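Bibs, mostly: a quick talk with Satish Vashisht

Monday, just after eight, and Satish Vashisht is already on his second coffee. Phone face down. Tape measure round his neck. He runs Ormsby, the baby linens label he started at a kitchen table, and he has an hour before the courier comes.

Why bibs? "My sister asked me for one. One bib. The ones she bought went stiff after a month, the kid hated them." He made her two. Then her friends wanted them. Last year the shop sent out 2,424, almost all of them plain cloth with a colored edge.

The edge is what he wants to talk about. Most of the work is in the edge, he says. "People look at the middle, they look for a picture of a duck. I don't do ducks. I look at where the trim goes round the neck. If it's pulled too tight there the whole bib curls up like a chip."

So how do you stop it curling?

"Slow down. Ease it round. I pin the curve first and leave the straight sides for later. My first batch I did it the other way and I had to unpick the lot." How many was that? He laughs. "Enough."

The colors come next. Beige with orange sells best, which suprised him. He had bet on the gray. "Orange is carrots, it's squash, it's sweet potato. A parent looks at it and thinks, OK, that's going to be orange anyway." The gray one, called Astel on the website, is being dropped in August. The orange one is the Hunamow. Where do the names come from? "My nephew. He was three. He named everything that year."

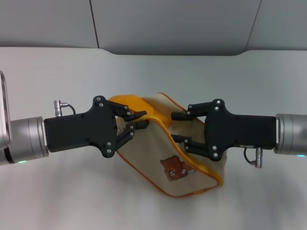 Beige cloth, orange trim, on the white table.

Folding takes more time than you'd think. Satish has opinions. Never fold across the neck, he says, fold down the middle, long side to long side, then up from the bottom. Press with the flat of the hand. No iron at that stage - it sets the crease and then the customer gets a bib with a line down it that stays for weeks.

He shows me on a spare one. Maybe ten seconds. I try, mine is crooked. He refolds it without saying anything.

Washing? "Warm, not hot. Trim and cloth shrink differently if you cook them. I wash the cloth before I cut it so most of that is over with, but still." Stains he treats with plain dish soap and cold water, right away, before the high chair is even wiped down. He is against bleach. He is very against bleach.

The next order is 444 bibs for Drakero, a small chain of kids' shops. Over half of them orange. It's the biggest single order he has taken and he sounds more tired than proud about it. "Ask me when they're out the door." And after that? Sleeves, maybe. A bib with sleeves, for the ones who eat with there elbows. He has a paper pattern started, pinned up by the kettle, the left sleeve longer than the right.

The courier is early. He gets up, tape measure still on.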